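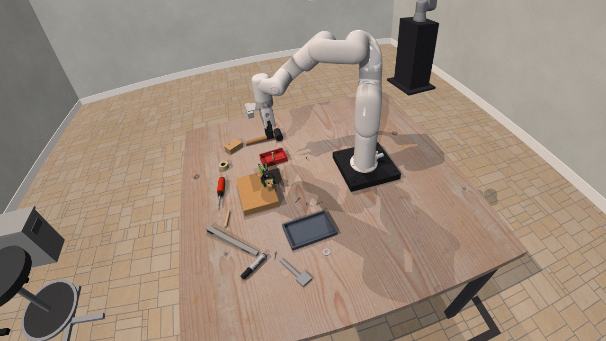

Page 2 of 44

Ticket 3000: Storm drain outfall, Grillthorpe Creek
Status: Reopened
Opened by: Azadeh Rashti
Assigned to: Rostam Dehghan, Distodstead Public Works

1/5/25, Rashti: Reopening. The ticket was closed as "algae, natural" and I don't buy it. Gray film on the water below the outfall, strong smell, two dead suckers on the bank. Algae in this weather?

Dehghan: The crew looked from the bridge and saw no discharge.

Rashti: The bridge is upstream of the pipe. What did they expect to see?

Dehghan: Fair point. Sent them to the pipe itself. Light flow, no rain in the gauge. Ammonia strip read high. Could be a bad strip, the box expired last March. Retesting with the meter.

Dehghan: Meter agrees with the strip. Put dye in the sanitary manhole on Skultska Street. Dye showed at the outfall in 30 minutes.

Rashti: So the sewer is leaking into the storm line. The same manhole was marked "sealed" on the last work order. Who checked it?

Dehghan: Contractor signed off on their own work. No camera run on file that I can find. Requested one. Bypass pump set up for now and the state has been notified.

Rashti: Leave this open until I see the video and a clean sample from below the pipe. A signature won't do it this time.

Dehghan: Left open. Waiting on camera truck.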